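Testing the Irnus Kitchen Pack: a report on a simulator add-on for robot arm training
Puspita Ong and Suryani Khoo, final project, robotics option
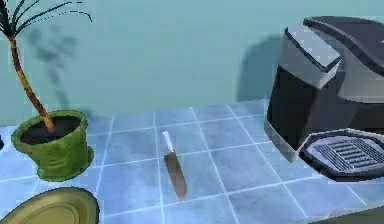
We picked the Irnus Kitchen Pack because our department already had a licence and because the other group had taken the drone. The pack is an add-on for the Dusach simulator. It gives you a set of worktops, walls, household objects and lighting set-ups, and it promises that a policy trained on them will cope with a kitchen it has never met. Our supervisor asked us to find out how much of that promise survives contact with two students and one shared computer.

What you get

The pack installs from a single archive and then spends a long while unpacking itself. There is a scene builder, an object library, and a script called "shuffle" that moves things about between runs and changes the colours of walls and counters. The manual is 100 pages long. A good part of that is the licence, which we found to be the most carefully written section.

Objects come with a weight, a friction value and a collision shape. You can edit all of them, and you will need to. The knife came out of the library weighing as much as the coffee maker, so our first arm picked up neither and leaned on the worktop like a man waiting for a bus. Suryani corrected the weights by hand using the kitchen scales at her flat. The plant pot we guessed.

The task

We kept the task simple: reach the knife, grasp it by the handle, lift it clear of the counter and hold it for 3 seconds. Everything else on the counter is there to be left alone. The pack calls these other items "distractors", and they certainly distracted us. The plant has thin fronds that look lovely and slow the renderer down badly. We spent an afternoon deciding whether we could live without it and concluded that a kitchen with no clutter would make the test too kind.

The arm was the standard one supplied with Dusach, with a two-finger gripper. We used the pack's own training recipe with the default settings for the first round, on the grounds that this is what a paying customer would do. For the second round we changed the settings we understood.

How we ran it

Training took place overnight, usually starting at 6 pm when the lab emptied and the computer became ours. We made 2782 training runs in all, not counting the ones that crashed before the arm had moved. For testing we used 547 fresh layouts made with the shuffle script, none of which had been used in training. A run counted as a success only if the gripper held the handle. Holding the blade was counted as a failure, although the software was happy to give full marks for it until we rewrote the scoring.

That last point deserves more room than it got in our first draft. The reward function supplied in the pack checks that the knife has gone up. It does not ask how. In the first round the arm learned to pinch the blade near the tip and dangle the whole thing over the counter, and the progress chart looked superb. We showed the chart to our supervisor. Then we showed her the replay, and she asked us to put the chart away.

What we found

With our own scoring, the arm learned to go for the handle on most layouts. It did best where the knife had clear space on both sides and the handle was turned towards the arm. It did worst when the shuffle script pushed the knife up against the coffee maker, where the gripper would catch on the drip tray and carry on pulling with great determination. We never saw it give up and try another angle.

Wall colour made less difference than we had expected. Tile colour made more. On pale tiles the arm was noticeably worse at judging where the blade ended, and we think the silvery blade simply gave it less to go on there. We didn't have time to test that properly, so please treat it as a hunch.

Shadows were the surprise. The pack renders them softly by default, and the setting for harder shadows is hidden in a menu labelled "Mood". Once we switched them on, the arm began reaching for dark patches. Some retraining helped.

Support

We wrote to the Irnus help desk twice. The first reply was quick and answered a question we hadn't asked. The second came from someone who clearly knew the product and sent us a corrected collision shape for the coffee maker, which had been one solid block from lid to counter. Puspita would like it noted that she had said so in March.

Would we recommend it?

For teaching, yes, with reservations. The scenes are quick to build and the objects look like things you might own. For anyone planning to move a trained arm into a real kitchen, we would want to see the weights fixed and the scoring replaced first. We also looked briefly at the Correa set, which has fewer objects but sensible weights, and at Birnari, which we could not get to install.

What we would do differently

Write the scoring before training anything. Watch the replays every morning, even when the numbers are good. Book the computer for longer. We would also name our files properly, as there are currently four folders called "final" and the results in this report come from the second.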